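Home Blog Workshop Notes About Contact

I spent most of the holiday weekend on the big table. It had been bothering me since October, when I moved in here and put everything down on the nearest flat surface, and everything stayed where I put it.

The rule this time was simple. Small things go in a container or they leave the room.

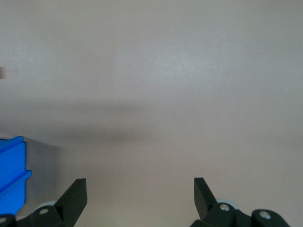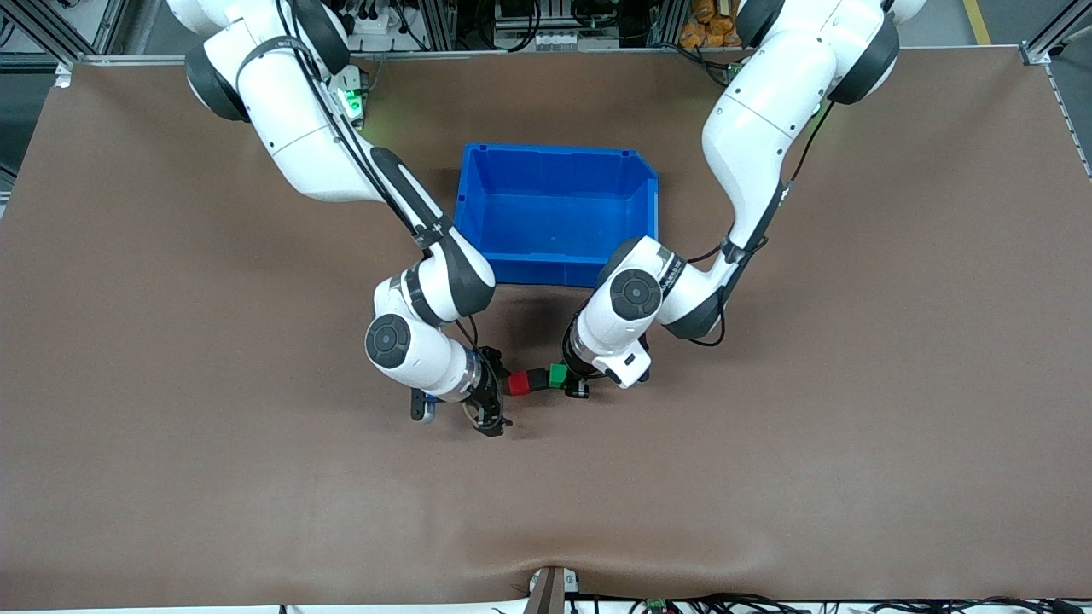
Blue plastic, one color all the way through. I used to buy whatever was on sale, and I ended up with lids that fit nothing and boxes that wouldn't sit next to each other. Annelies Koster talked me into picking one kind and sticking to it. She did her sewing room that way and hasn't changed a thing in 7 years.

I bought 14 containers from Kuswood. That was too many. I've given four to Ismael Rocha for his garage, and he says he could use more, so he may get the rest of the spares too.

The sorting went slower than I expected. I started by putting things into groups like "hardware" and "office," and that didn't work, because half of what I own is both. Then I tried sorting by how often I reach for something. That went better. Things I use every day stay at the front of the shelf. Things I use once a month go behind them. Anything I couldn't remember using went into a bag by the door.

The mat was the other change. I'd been working on a bare tabletop and small parts kept rolling off the back – I found three screws and a pencil cap behind the radiator on Sunday. On a mat they mostly stay put. Mine is brown, and I didn't think I'd like it, but it doesn't show dust much and it's easy on the eyes at night.

Still to do: labels. I have a roll of 100 from Papadakis and I keep putting it off. My handwriting is bad and I don't want to look at it every day. Nuanchan has a label printer she'll lend me if I go pick it up, so that's probably next weekend, after the shelf brackets come.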